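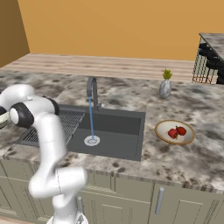
Omolara Okafor

Home | Checklists | Kitchen | Laundry | Exterior | Contact

Reading time: 3 min

Under-Sink Plumbing Inspection, Rental Units

Complete at every change of tenancy and again each November. Mark each line OK, REPAIR or N/A. Write the comment at the time of inspection. The comments printed under each line are from the last round at the Breneck building and are left in as a guide to the level of detail expected.

Before starting

1. Empty the cabinet. Wipe the cabinet floor and lay down dry paper towel.
2. Confirm the shutoff key is on the ring. The Joshi units use a different key from the rest.
3. Turn off and unplug the disposal, if fitted. Tape over the wall switch.

Supply side

4. Shutoff valves. Close and reopen both by hand. No pliers.
Comment: Hot valve stiff in the rear unit. REPAIR. Cold OK.

5. Supply hoses. Check for kinks, bulges, rust at the crimp and broken braid. Replace any hose with no readable date tag.
Comment: Tag missing on hot side. Replaced both.

6. Faucet base. Hold the spout low down and try to rock it. Any movement, tighten the mounting nut from below.
Comment: Slight movement. Tightened, rechecked, OK.

7. Spout joint. Run cold water and swing the spout fully left and right. Look for water at the collar.
Comment: OK.
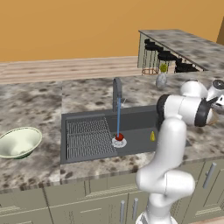
Drain side

8. Basket strainer. Plug the drain, fill the basin halfway and wait ten minutes. Feel the underside of the strainer with a dry finger.
Comment: Damp. Old putty had gone hard. REPAIR.

9. Trap. Release the plug and let the full volume go at once. A slow drip often shows only under this load. Check both slip nuts.
Comment: OK after a quarter turn on the wall-side nut.

10. Cabinet floor. Inspect the paper towel. Press the panel along the back edge for soft spots.
Comment: Old stain at rear left, panel firm. Watch.

Closing out

11. Compare the water meter reading before and after a half-hour with all fixtures off. Any change is a REPAIR.
12. Restore power to the disposal and remove the tape.
13. File the sheet under the unit number. Repairs over 3,000 go to the owner for approval before work is ordered.

Comments (3)

Sasis
Is item 4 meant for old gate valves too? Ours are original and I don't trust them to reopen.

Omolara Okafor
Yes, but have the main shutoff located first. If a gate valve won't seat, mark it REPAIR and leave it open.

Mukus
Item 11 caught a running toilet for us. Sink was fine.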